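Über uns

Kochkurse versprechen gern zu viel. Ein Abend, ein Glas Sekt, ein Menü mit vier Gängen, und am Ende soll man »wie ein Profi« kochen. Wir halten das für Unsinn. Wer bei uns in der Kochschule Laltura einen Kurs bucht, kann danach eine Zwiebel schneiden, eine Suppe abschmecken und erkennen, wann ein Rezept Unfug behauptet. Für manche ist das enttäuschend wenig. Die empfehlen wir ohne Groll an andere Anbieter weiter.

Gegründet wurde die Schule von Marloes Brouwer und Wouter Van Rooij. Marloes hatte lange Rezepte für Zeitschriften geprüft und dabei ein tiefes Misstrauen gegen Zeitangaben entwickelt. Zwiebeln, die in fünf Minuten karamellisieren, gibt es bis heute nur auf Papier. Wouter kam aus der Betriebsgastronomie, wo am Mittag 85 Teller hinausmussten und die Frage nach der persönlichen Handschrift des Kochs selten gestellt wurde. Die beiden waren sich anfangs über fast nichts einig, außer darüber, dass die meisten Hobbyköche zu viele Messer besitzen und keines davon schärfen.

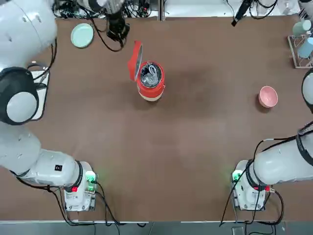
Der Grundkurs dauert vier Abende, jeweils mittwochs ab 18.30 Uhr. Am ersten Abend wird kein Gericht gekocht. Darüber gibt es regelmäßig Beschwerden, und wir haben den Ablauf trotzdem nie geändert. Es geht um Schneiden, Salz und Hitze, in dieser Reihenfolge, und um die Frage, warum das Fleisch in der Pfanne Wasser zieht (meistens ist die Pfanne zu voll). Ab dem zweiten Abend wird gegessen, was gekocht wurde, auch wenn es misslungen ist. Wir nehmen höchstens zwölf Personen auf. Mit zwanzig ginge es finanziell besser, aber dann schaut die Hälfte nur zu.

Vega Barroso unterrichtet den Aufbaukurs: Hülsenfrüchte, Fonds, einfache Teige. Sie ist im Team diejenige, die Behauptungen nachkocht. Muss man Bohnen über Nacht einweichen? Schließt scharfes Anbraten die Poren? Zur zweiten Frage sagt sie, Fleisch habe keine Poren, und damit sei das Thema von ihrer Seite erledigt. Zur ersten gibt es einen ganzen Kursabend mit drei Töpfen nebeneinander, und die Teilnehmer stimmen blind ab. Das Ergebnis fällt nicht immer gleich aus, was uns als Auskunft völlig genügt.

Rianne Prins kümmert sich um Anmeldung und Einkauf. Unser Gemüse kommt überwiegend vom Hof Timmermans, und zwar aus dem schlichten Grund, dass es dort gut und der Weg kurz ist. Wir schreiben nicht »regional« auf die Schürzen. Zitronen, Reis und Olivenöl wachsen nun einmal woanders, und ein Kurs ohne Zitronen wäre ein schlechterer Kurs.
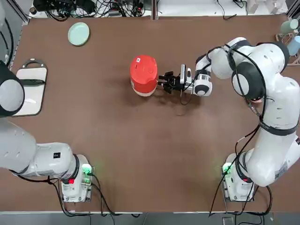

Zertifikate stellen wir keine aus. Vor einiger Zeit haben wir uns angesehen, was eine Siegelmitgliedschaft bringen würde, und fanden vor allem eine Jahresgebühr. Auch Gutscheine mit Ablaufdatum gibt es bei uns nicht. Wer einen Kurs geschenkt bekommt und erst in drei Jahren Lust darauf hat, soll eben in drei Jahren kommen.

Firmenfeiern nehmen wir nur noch selten an. Teambuilding am Herd mag funktionieren — gesehen haben wir es kaum. Meistens kochten zwei Leute, und der Rest stand beim Wein. Wer mit Kollegen wirklich kochen lernen möchte, kann den Grundkurs geschlossen buchen, zum selben Preis pro Kopf und mit demselben ersten Abend ohne Gericht.

Im August ist geschlossen. Josefien Mulder beantwortet in dieser Zeit trotzdem E-Mails, allerdings langsam und am liebsten solche mit einer konkreten Frage. Neue Termine stehen ab September auf der Kursseite. Eine Warteliste führen wir auch; auf einen Platz im laufenden Kurs sollte man sich dabei keine großen Hoffnungen machen.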